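Wadico Student Robotics Club
Workshop Notes: Setting Up and Running a Kitchen Task Session

These notes are issued to all members of the club who take part in the kitchen strand of the student project. They replace the single sheet handed out in April. Members preparing for the Hatamton competition should read them in full before booking a session, and team leaders are asked to keep a printed copy with the session log.

Before the session

Book the room through Dineo Dlamini, who keeps the list for the kitchen strand. A booking lasts 48 minutes, including setting up and clearing away, and may not be extended if another team is waiting. Two members must be present at all times, one to operate and one to keep the log.

Charge everything the night before. The hand-held grippers, the cameras and the headgear all draw from separate batteries, and a flat battery in any of them ends the session. Spare batteries are kept at the Mulder building and may be signed out from 14:00.

Wipe the counter with a damp cloth and dry it thoroughly. Grease and crumbs find their way on to the finger pads, and a pad that has picked up grease will let go of a smooth object without warning. A drop of washing-up liquid in warm water is sufficient. Scouring powder should be kept away from the pads and from the printed markers.

Laying out the counter

Choose the play food and the plate before putting on any equipment. Once both hands are occupied, even moving a chair becomes a nuisance.

Lay the printed sheet flat and smooth it from the middle outwards. Where a corner lifts, a small piece of masking tape on the underside will hold it; tape on the upper side catches the light and tends to be dragged about by the fingers. Sheets which have been folded may be pressed under a heavy book overnight. The fried egg sheet is the one most often used by new members, as the large printed shapes give the operator something plain to aim for.

Place the plate near the operator's side of the sheet, so that the arms remain bent and the elbows stay close to the body. Utensils may be rested across the plate with the handle free.

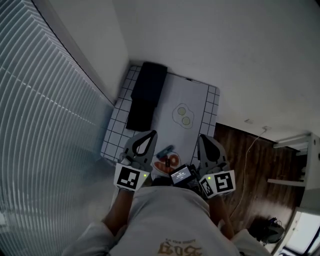

How many pieces of play food should a beginner start with?
Two is enough for the first few sessions, and further pieces may be added once the operator can lift and set down both without dropping either.

Operating the grippers

Stand square to the counter with the feet slightly apart. Members who lean on one hip generally find that one hand begins to wander after a few minutes, and the log will show it as a string of missed grasps on that side.

Close the fingers slowly. The pads are soft and will shape themselves to most objects if given a moment, whereas a quick squeeze pushes a round piece out of the front. Approach a ring from the side and take it by its thickness. Approach a flat piece from its nearest edge, tilting the gripper until one finger is just under the rim.

For lifting a spatula or spoon from a plate, take the handle at its balance point and not at the very end. Jasper Schouten's team marked the balance point on their own set with a pencil line, and the practice has been adopted for all sets belonging to the club.

Keep the marker blocks facing outwards. A sleeve or a stray cable across a marker will spoil the recording for as long as it stays there. Loose cuffs should be rolled above the elbow and bracelets removed. Cables from the headgear should run down the back and be held with a clip at the waist.

Passing an object from one hand to the other is the part of the Hatamton task that loses the most marks. Bring the receiving gripper up first, close it, wait for a full breath, and only then open the other. Ruben Van Leeuwen, who led last year's entry, recorded 63 practice passes in his log and noted that nearly every drop came from opening too early.

Light and blinds

Close the blinds before the first recording and leave them closed. Direct sun moves across the counter during a session, and the cameras adjust themselves each time it does. If the room is then too dark, switch on the ceiling lights in place of opening the slats part of the way. Half-open blinds throw stripes over the work which are very difficult to correct later.

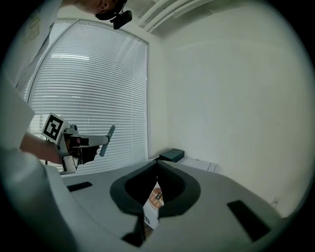 The blinds themselves need a little attention. Dust the slats once a fortnight with a dry sock worn over the hand, working from the top down, and do this on a day when no recording is planned. Tie the cords up out of reach of the operator's arms. A cord that swings during a recording should be noted in the log with the time.

Care of the pads and markers

Wash the finger pads with a soft cloth and plain soapy water after every session, and let them dry in the open air. They should not be placed on a radiator. A pad with a split or a shiny patch is to be taken out of use and handed to Teun Verschueren, together with a note of the gripper it came from.

Printed markers may be wiped with a barely damp cloth. Should one begin to peel, do not press it back with glue from the kitchen drawer – print a fresh one at the correct size and fix it with the double-sided sheet supplied. A marker that sits even slightly crooked must be reported, and the gripper checked again before it is used.

Play food collects a surprising amount of fluff. Rinse it in a sieve under the cold tap and spread it on a tea towel. Wooden pieces should be wiped only.

Clearing away

Switch off the cameras first, then the grippers, then the headgear. Set the grippers down on a folded towel with the fingers slightly open, as pads stored tightly closed will take on a flat spot. Coil the cables loosely in the hand and fasten them with the cloth ties provided; elastic bands perish and leave a sticky mark.

Return printed sheets to the flat drawer, face up. Wipe the counter once more and empty the bin if any tape backing has been put in it.

The log must be completed before leaving the room. It should give the names of both members, the task attempted, the number of recordings kept and anything dropped, split or mislaid. Entries are read each week by Wouter Koster, and teams with missing entries will not be given a further booking until they have been supplied.

Members who wish to borrow a set for the Floltamness open day should apply in writing, stating which sheets and pieces they require. Sets are lent complete with charger and carrying case and must come back in the same condition.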